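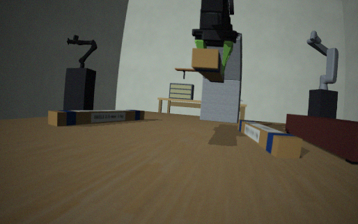 4. Oiling the Trendel tabletop

Your Trendel left the shop with one coat of oil, enough to get it through your front door. The rest is up to you.

4.1 Clear the table. Yes, the mail too.

4.2 Sand with 200 grit, along the grain. Sanding across it leaves scratches you will notice every breakfast until you move.

4.3 Wipe off the dust with a barely damp cloth and go find something else to do until the top is dry.

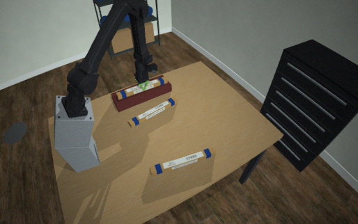

4.4 Pour a small puddle of Sarantis oil and spread it thin. If it looks like salad, you have used too much.

4.5 Wait 17 minutes, then wipe off everything that hasn't soaked in. Rhea Tan in our finishing room uses old T-shirts. Hers are older than yours.

CAUTION: Oily rags can catch fire by themselves. Lay them flat outdoors to dry, away from anything you like.
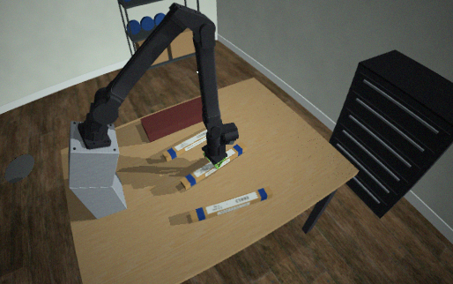

Fig. 4-2. Light wooden tabletop.

4.6 Leave it overnight and repeat, for 2 coats in all. A third coat is between you and your conscience.

Note: In July, or anywhere sticky, allow an extra night. Opening the window to a rainstorm does not count as airing.

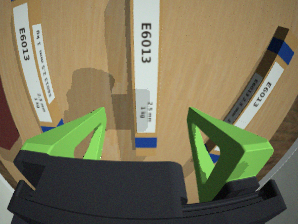

4.7 Keep hot pans off the top for a week. Coasters help after that, provided guests can be made to use them. İlker Özkan, who wrote the first edition of this guide, recommended glaring.

For rings and stains, go to section 5.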